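Re-papering and re-taping the Flallow cell

The paper on the Flallow cell came up in September. It had been down since spring, it had gone soft along the front where people lean on it, and the tape grid had been patched so often that the lines no longer agreed with the numbers in the config file. I put off the job for a couple of weeks and then did it in one afternoon. These are my notes, mainly so that I do it the same way next time.

The cell is a table with an arm on a pedestal at the back, a second arm that reaches in from the side, a fixed camera looking across the surface and a small camera at the wrist. The task we run on it is called Mandagi in our scheduler. A cardboard tube stands in one grid cell, and a shuttlecock has to end up in the open top of it, skirt upward. Then it is taken out, laid down somewhere else, and the thing starts again. The grid is there so that a person can reset the props to a known cell without measuring.

Paper first. We use brown kraft from a roll. I cut it 100 mm over length at the front and trim it once it has settled. It needs to lie under no tension. If you pull it tight and tape it, it will ripple the next time the heating comes on, and a ripple under the tube is enough to make it lean. Leave it overnight if the schedule allows. A few faint wrinkles make no difference to anything I have been able to measure.
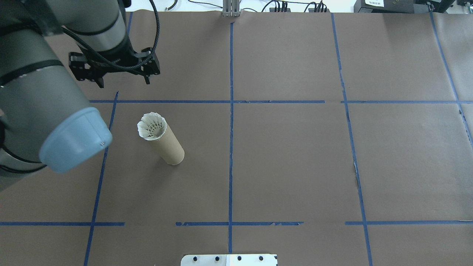
The zero for the whole grid is the middle of the pedestal foot plate. I mark it in pencil at the front edge of the plate and run the centre line straight out from there to the front of the table. Everything else is measured off that line, so it is worth doing twice. I use a steel rule and a chalk line and check it against a taught point: drive the tool to a stored position on the centre line, lower it to just above the paper, and see where the tips are. If it is more than a tape edge out, lift the strip and lay it again.

After the centre line come the two cross rows. The upper one passes just in front of the foot plate. The spacing from there to the lower row is 300 mm on our drawing. I lay both rows in separate lengths. A single long strip of painter's tape stretches as it comes off the roll and then creeps back, and after a day it has pulled itself into a bow. Short lengths with a gap between them stay put. They look untidy and I have stopped minding.

The side lines go down last. They matter less, as the reset sheet only asks for "the cell right of centre" or "the next one over", and a prop anywhere inside the cell is acceptable. The outer lines on our table are not parallel to the centre one. They were laid that way at the beginning to match an older camera view, and changing them now would mean redrawing the overlay.

Tear the ends by hand or cut them, it doesn't matter. What does matter is pressing the edges down, particularly at the crossings, where one strip sits on another. I go over each crossing with the back of a plastic ruler. A raised edge will catch a fingertip on a low approach, and the arm will then drag the tape along with it until the force limit trips. That limit is set in the Plostov controller and I leave it at the default. 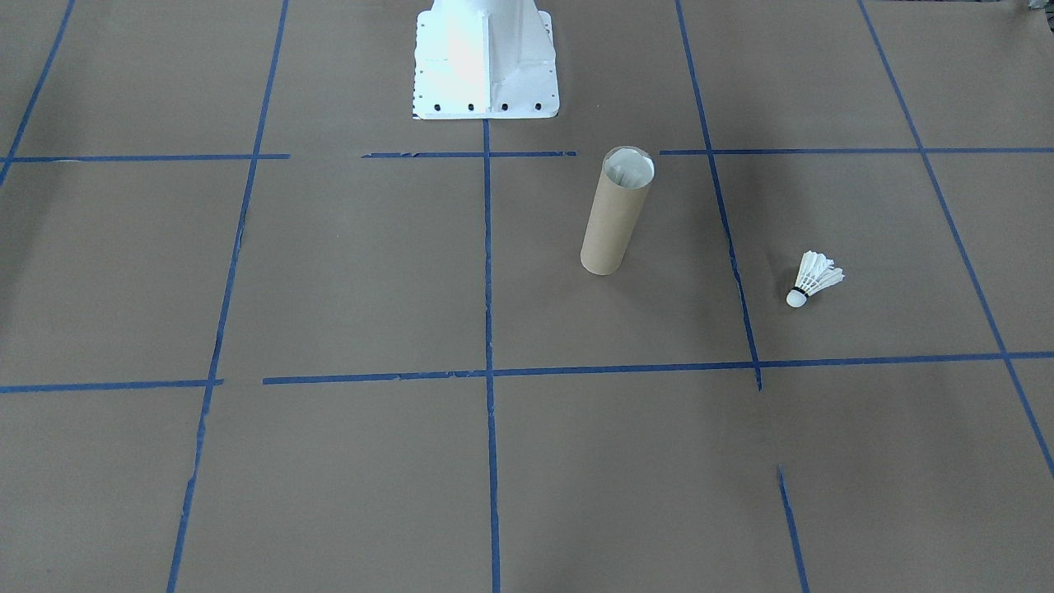 A reader who runs a similar table wrote in after my last post to say that I was wasting my time with tape, and that a printed vinyl mat would go down in ten minutes and never need measuring. We tried one. It was shinier than paper, the overhead lights showed up in it as two white bars, and the tube slid on it when nudged. It may be that a matt one exists at a sensible price. The same reader asked why I don't fix the tube to the table. The answer is that the tube has to be movable between cells, and a base wide enough to stop it falling would be a different object as far as the task is concerned.

Once the tape is down I check the cameras. The fixed one has an overlay made from the drawing, which I switch on and compare with the real lines. The far corners are always slightly off and I accept that. The near crossings should agree. If they don't, either the camera has been knocked or I have measured badly, and so far it has been the second more often.

The wrist camera gets its own check. I drive the arm to a stored pose over one crossing, looking straight down, and grab a still. The still goes in the log folder with the date. It has two uses. It shows whether the camera mount has twisted, as the strips should run nearly square to the picture, and it shows the state of the tape close up, which the fixed camera is too far away for. 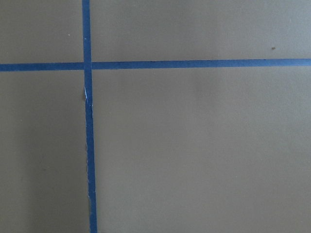
Wrist view over a crossing. Note the crinkled tape just below it.

Creases of that sort are the first thing to go. The fix is to cut out the bad length with a blade, lay a fresh piece butted up to the old ends, and press it down. Don't lay new tape over old. Two layers are fine at a crossing, but three or four along a line make a ridge, and a ridge will tip a tube that is set down across it.

The arm itself needs very little at this stage. The foot plate bolts get a check with the torque wrench. The gripper cable is looked at along its whole length for flattening, and I move the wrist through its range by hand to see that the loop has enough slack. On one occasion the loop was too short and tugged at its connector at one end of travel, which gave us intermittent dropouts that I blamed on the software for far too long. The finger screws get a turn of the driver each.

Then a dry run: 200 cycles at half speed with no props, only the approach and retreat moves over every cell. Nine of those I watch from close by. The rest I listen to from the desk. After that the props go back on and the normal reset sheet applies.
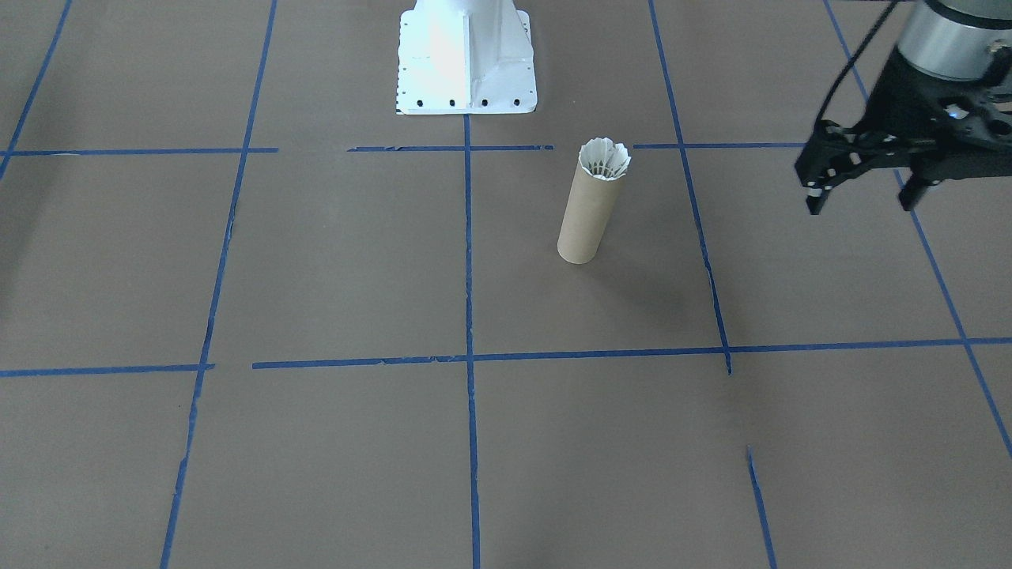
Posted by the Cevberg bench notebook
Filed under: cell upkeep

One more item on the props, as it is the part that wears out fastest. The tube softens at the rim after enough insertions and starts to grip the feathers. I keep spares cut to the same length and swap the tube when the rim looks furry or has a dent in it. The cut end must be square, because a tube cut at a slight angle stands at a slight angle. A mitre box and a fine saw will do it. Shuttlecocks last longer than I expected, but a broken feather changes how the skirt sits, so a damaged one goes in the bin.

The leftover roll of kraft is on the lower shelf, and there is enough on it for one more table. Blue tape needs ordering.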